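Ticket 3378 - Two-arm mug task: cup slips off peg during handover

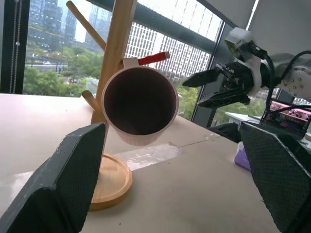
Sullton, November

Status: Resolved, left open for comments
Opened by: Station 5, student robotics project
Course: Intro to Two-Arm Manipulation
Software: Tiltix 4000 controller, Etell recorder
Priority: Medium (demo at the end of the month)

PROBLEM

Our task is to take a mug off the mug tree with one arm and pass it to the other arm, which sets it on the table. The lift works on most tries. The handover does not. The second gripper closes on the mug, the first gripper opens, and the mug rotates in the fingers until the handle points down. On the bad runs it drops. The table is low and the mug has survived so far, but we stopped running at full speed after the second drop.

Out of the last 68 logged runs, the arms finished the whole task on fewer than half. We need better than that to pass the milestone.

The mug is the pink one with the white handle. We hang it by the handle with the opening facing out. The same program worked with the practice block, which has flat sides.

WHAT WE TRIED BEFORE OPENING THE TICKET

Restarted the controller. No change.

Wiped the finger pads with a damp cloth and let them dry. Slightly better for a few runs, then back to the same thing.

Raised the grip force one step at a time. At the top setting the gripper reported an overload and let go, so we put it back to the default.

Slowed the handover to half speed. The mug still turned, only slower.

Swapped which arm lifts and which arm receives. Same result in both directions, so we do not think it is a fault in one gripper.

REPLY - lab support, 10:20 a.m.

Thanks for listing the steps. Please send the following before changing anything else:

1. The Etell recording of one good run and one bad run, with wrist camera views from both arms.
2. The gripper width at the moment of contact, from the Tiltix log.
3. The position of the mug tree base on the table, measured from the table edge to the rim of the tray.
4. Whether the tree is fixed down.

Leave the grip force at the default. The overload cutoff is there to protect the finger screws and we would like them to stay tight.

REPLY - Station 5, 11:45 a.m.

Recordings uploaded to the ticket folder. Width log is in the same folder as a text file.

The tree is not fixed down. We put the tray on a pencil outline before each session. When we checked, the outline had been redrawn at least once and there were two lines that did not match. We have been using the outer one.

We also noticed that the mug does not always sit at the same angle on the peg. If you hang it quickly it leans to one side. If you push it all the way back toward the post it hangs straighter.

REPLY - lab support, 1:10 p.m.

Watched both recordings. There are two separate problems.

First, the start position. In the bad run the tree is off from where the program expects it. The lifting arm still gets the mug because the fingers open wide enough to cover the error, but it grabs closer to the rim than it should. Everything after that carries the same error.

Second, the release. The first gripper opens as soon as the second one reports contact. Contact only means one pad is touching. On a round mug the second gripper needs a little longer to close and settle, and your program does not give it that time. The block was more forgiving because a flat side lines itself up with the pad.

Please do these in order and run a short set after each one, so we know which change did what.

Step A. Clean off both pencil outlines. Tape the tray down at the position in the task file. Use the low-tack tape from the Bosman drawer, on the outside of the rim only. Do not tape over the seam in the tabletop.

Step B. Hang the mug with the handle pushed back to the post every time. Add this to your reset checklist.

Step C. In the handover block, change the release condition from "contact" to "width stable." Start with the default settle time.

Step D. Recheck the wrist camera on each arm. The bracket screws work loose when a cable gets pulled. If the bracket moves by hand, tighten it and redo the camera calibration.

REPLY - Station 5, 3:30 p.m.

Step A done. The lifting arm now grabs the mug near the middle of the body. Drops are less frequent but the mug still turns in the fingers.

Step B done. It is hard to tell how much this helped by itself. The starting angle looks the same from run to run now, which makes the recordings easier to compare.

Step C done, with a problem. The program sometimes waits forever at the handover. Both grippers hold the mug and nothing moves. We had to use the stop button.

Have not done Step D yet.

REPLY - lab support, 3:50 p.m.

The endless wait is expected if the two arms are pulling against each other. Each one makes small corrections to hold its own position, the width reading keeps changing, and the "stable" condition is never met. Turn on soft hold for the receiving arm during the handover, and set a timeout so the program backs out on its own. On timeout the receiving gripper should open first, then the lifting arm should return to its hover point with the mug still in hand.

Do not have both grippers open on timeout. Another station did that in the spring.

Please do Step D before the next long set. You can run it while the arms are parked.

REPLY - Station 5, next session

Soft hold is on and the timeout is in. We tested the timeout by setting it very short on purpose and the arms backed out in the right order.

Step D: one bracket was loose. We could turn it slightly by hand. Tightened it and ran the calibration. The old and new values were different enough that we think some of the runs we blamed on the tree position were partly this. We also moved the cable so the loop has more slack when the arm reaches across.

We ran a full set after that. The mug turned a little on a few handovers but the receiving arm kept it, and there were no drops. The timeout came up once, and the retry worked.

One question. The blinds were up for this set and down for most of the earlier ones. Does that matter for the wrist cameras? There is a bright patch on the table near the tree when daylight comes in.

REPLY - lab support

It can. The mug finder works on edges, and glare on the tabletop can look like one. If it starts picking the wrong spot, lower the blind on that side. For the demo, pick one setting and use it for all your practice runs. Write it on the checklist with the mug position.

RESOLUTION

Cause: tree position did not match the task file, loose wrist camera bracket, and release condition too early for a round object.

Fix: tray taped down, bracket tightened and camera recalibrated, release changed to "width stable" with soft hold and a timeout.

Changes to the Station 5 reset checklist:

- Check tape on tray before first run
- Handle pushed back to post, opening facing out
- Wiggle test on both camera brackets
- Cable slack checked with the arm at full reach
- Blind setting same as last session
- Etell recording started before the arms leave park

COMMENT - Station 2

We had the same endless wait on the bowl task. Soft hold fixed it for us too, but we needed a longer settle time than the default. The bowl is heavier than the mug.

COMMENT - lab support

Noted. Settle time is set per object, so please keep your value in your own task file and leave the shared one alone. The roll of tape goes back in the Bosman drawer when you are done with it.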